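Aula 6 – Aprender a manipular por demonstração: materiais moles e transparentes
Notas de apoio, 29 de agosto de 2021

Olá outra vez! Na última aula ficámos a meio da clonagem de comportamento, por isso retomo onde parei – a política recebe as imagens e as posições das juntas e tem de prever as próximas ações dos dois braços. Parece simples e no papel até é. O problema aparece quando o objeto não tem forma fixa, e eu gosto muito do plástico de bolhas para vos mostrar isto, porque dobra, brilha e deixa ver o que está por trás (um pesadelo para estimar profundidade!).

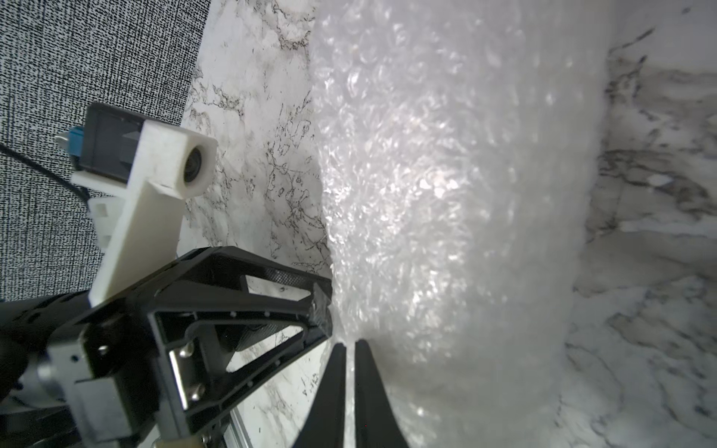 Fig. 1 – Vista da câmara de pulso: a ponta da garra encostada à margem do plástico de bolhas.

Reparem como a margem é ondulada e o fundo de mármore tem veios por todo o lado. Se a rede aprender a seguir linhas escuras, estamos tramados. Foi a Graça Prata quem me convenceu a deixar de segmentar o objeto primeiro e a passar logo a imagem inteira ao codificador, e confesso que resisti bastante.

O conjunto Brerniver, que vamos usar no trabalho, tem 241 demonstrações por teleoperação. Treinamos com blocos de ações: em cada inferência a política prevê até 70 passos de uma vez, e depois fazemos a média dos blocos que se sobrepõem. Isto reduz o erro acumulado, mas blocos compridos reagem tarde quando o plástico escorrega. Experimentem os dois extremos e digam-me o que viram.
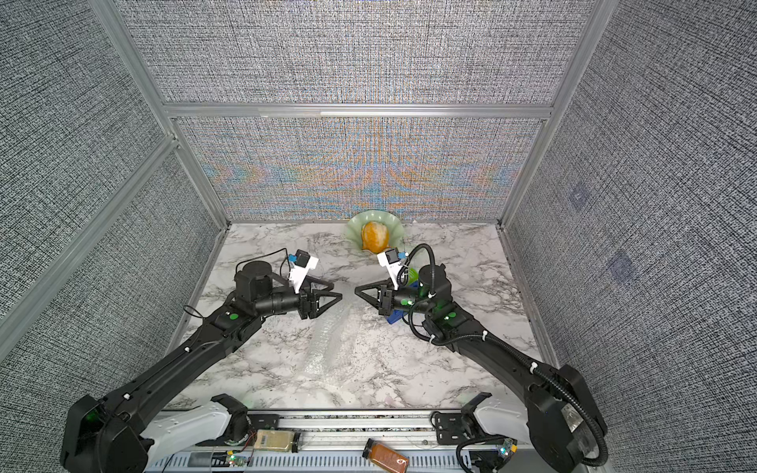 Fig. 2 – Vista fixa da célula, com as duas garras frente a frente sobre a mesa.

A vista fixa dá o contexto que falta ao pulso: onde está o outro braço, onde está a taça com a fruta, que objetos ficam por perto. Na ablação que a Ermelinda Caldeira fez, tirar esta câmara estragou sobretudo a coordenação entre braços, e tirar as de pulso estragou o contacto. Guardem esta ideia para o exercício 2.

Para a próxima aula:
Exercício 1. Escrevam a perda L1 para um bloco de k ações e expliquem o papel da média temporal.
Exercício 2. Proponham um teste que separe erros de perceção de erros de coordenação.
Leitura: capítulo 2 da sebenta Abreu (a parte das políticas generativas fica para maio).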